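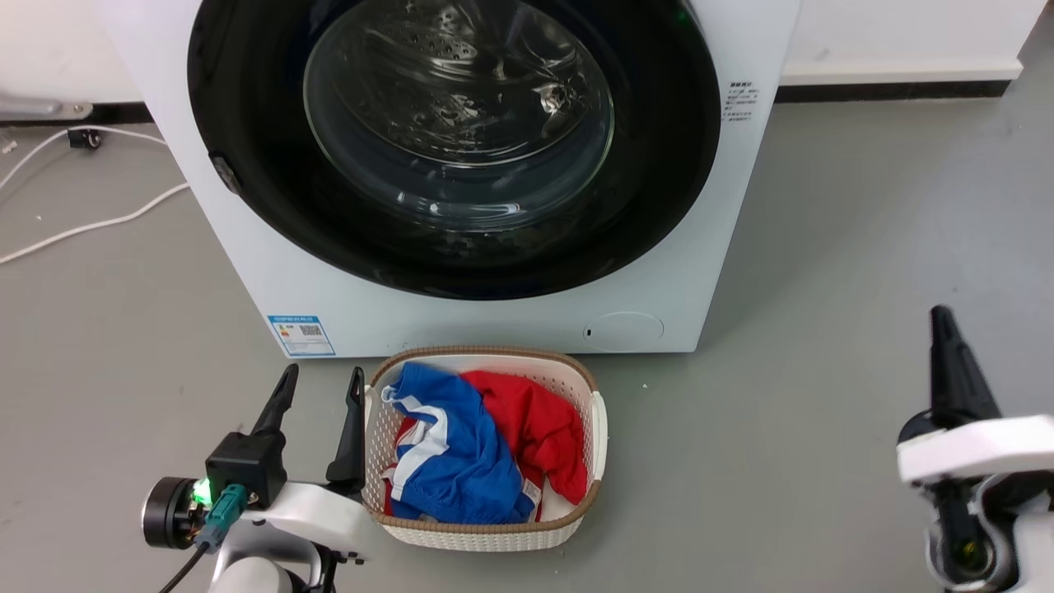

A front-loading washing machine with a glass door.

Wistitz opens shared laundry rooms at Flellilgate

September
By Marthinus Swanepoel
Reading time: 2 minutes

Tenants on the Flellilgate estate can now use two new shared laundry rooms, run by the housing services company Wistitz. The rooms are on the ground floor of Rosales House and next to the bicycle store at Gikau Court. Between them they serve 845 homes.

The estate was built without laundry rooms, and many of the smaller flats have no space for a washing machine in the kitchen. Until now the nearest launderette was a bus ride away. In a survey of tenants last winter, washing and drying clothes came second only to parking in the list of complaints.

Each room has washers, tumble dryers, a folding table and a sink for hand washing. There are 14 washers in total. Rosales House has the larger share, as it has more one-bedroom flats. Both rooms have step-free access and a bench near the door.

The rooms open at 7am and close at 10pm. The last wash must be started by 8.30pm so that there is time to dry. Tenants get in with the same fob they use for the main entrance and pay with a top-up card from the estate office. Cash is not accepted. Machines can be booked up to a week ahead on the sheet by the door or by phone, and a slot that has not been taken up after 15 minutes goes to whoever is waiting.

Apolinar Alvarado, estates manager at Wistitz, said: "People told us they were drying clothes on radiators and doors all winter, and we were getting damp reports from the same flats. We hope the dryers will help with that. We also heard from night workers who wanted an early start, so we moved the opening time forward from nine."

Noise was raised by tenants living above both rooms. The machines stand on rubber mats, and the ceiling at Gikau Court has been lined. Wistitz will take sound readings in the flats above during the first three months and send the results to every household on the first floor.

The work took 88 days and was paid for from the estate improvement fund. Rents and service charges will not go up as a result. The cost of a wash has been set to cover water, electricity and repairs, and will be looked at again after the first year.

Tenants are asked to clear the lint tray after using a dryer and to take their washing out promptly. Dyeing is not allowed in any of the machines. Duvets up to double size can be washed at Rosales House only. Faults should be reported to the estate office with the number shown on the wall behind the machine, and the card will be credited if a wash was lost.

Top-up cards can be collected from the estate office during normal hours. Tenants who cannot get to the office can ask for a card to be posted to them. Printed instructions are available in large print.

Contact: Wistitz press desk, Flellilgate estate office | © Wistitz. All rights reserved. | Back to top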